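17th February

Up too early again. I had the choir thing on my mind all night, and at some point I gave up and made toast and sat on the kitchen floor by the heater with the score, trying to get my head around the alto line in the second piece. It goes up when everything in me wants it to go down. I sang it to the toaster so many times that I can't tell anymore if I know it or have just invented my own version.

Concert is in March. We have 80 chairs booked from the church in Veres and Jytte Bjarnason thinks we should ask for 50 more, because last time people stood along the wall in their wet coats and somebody's uncle sat on the radiator. I think she's dreaming but I didn't say so. I'm also still sore about the raffle, so I'm not the best judge of Jytte this week.

Rehearsal tonight was a mess for the first half. The tenors were three people, and one of them had a cold and mostly moved his mouth. Sille Thygesen had us lie on our backs on the floor for the breathing, which I love and everyone else complains about. I like looking at the ceiling of that hall. There's a brown stain up there shaped like a boot and I've been coming long enough to see it turn into more of a wellington. Anyway we lay there hissing like tires and then stood up and sang the Harnelano song, and for a whole verse it was good. It was really good! I got goosebumps on my legs, under my jeans. Then we hit the key change and fell right off it, the way we do.

Sille stopped us and said nothing for a while, just looked at her music. Then she said "again from the boats," and we went again from the boats, and again, until the boats meant nothing to me at all. I had a peppermint stuck to the roof of my mouth the whole time.

On the break I had it out with Jytte, or sort of had it out. I said I felt a bit left holding the bag with the raffle, and she said oh, she thought I liked doing it, and I said well I liked it the first year. Then we both laughed and she gave me half her cheese sandwich, so I guess that's done? I'm never sure with her. She's going to take the tickets this time, all 200 of them, and I'm only on the table for the evening itself. I felt light as anything walking back in — and a little guilty, which is dumb.

Caught the 2155 bus by the skin of my teeth. The driver had the radio on low, some call-in show about whether you should wash chicken, and I sat up front to listen. A woman had a sheet cake on her lap in a clear box and held it dead level around every corner. I wanted to clap when she got off.

Mom called while I was getting my boots off. She wants to know if she should wear the blue or the green to the concert, and I said it's dark in there, nobody will see, which was the wrong answer. So then we did twenty minutes on the blue. She also wants to bring Aunt Bea, who talks through the slow ones. I said fine. I'll seat them behind a pillar.

I did mean to start packing for Cultbridge but the suitcase is still under the bed with the winter curtains in it. Two nights away with the whole choir, singing all day and sharing a room with whoever I get. I hope it isn't a snorer. I hope it isn't me that's the snorer.

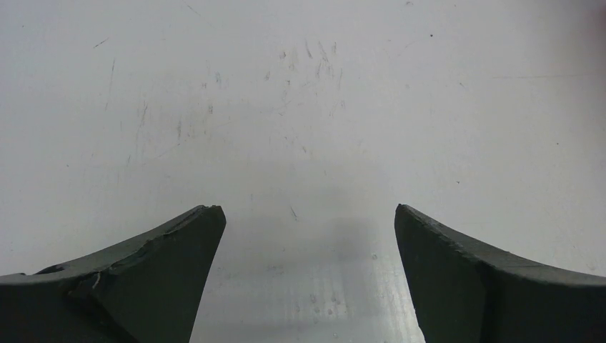
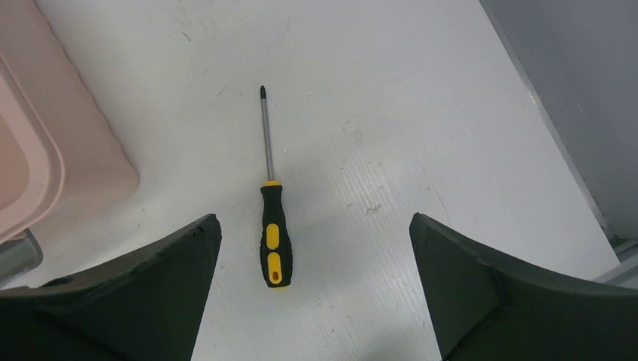 My music stand is what I have to sort out before we go. It's the old folding Elleck one, and it has started to sink in the middle of pieces, so slowly that I don't notice until I'm singing to my own knees. Tonight it went down during the quiet bit and the girl next to me got the giggles and set off the whole row. I need a cross-head screwdriver for it, or at least something like the black and yellow one with that short dark tip, and the only one in my kitchen drawer is flat and bent from opening paint. Dad would have one. Dad would also want to come over and do it himself and stay for dinner, so I'd better buy potatoes.

Still humming the wrong alto line. Teeth, then bed. Remember to pay Sille for the photocopies.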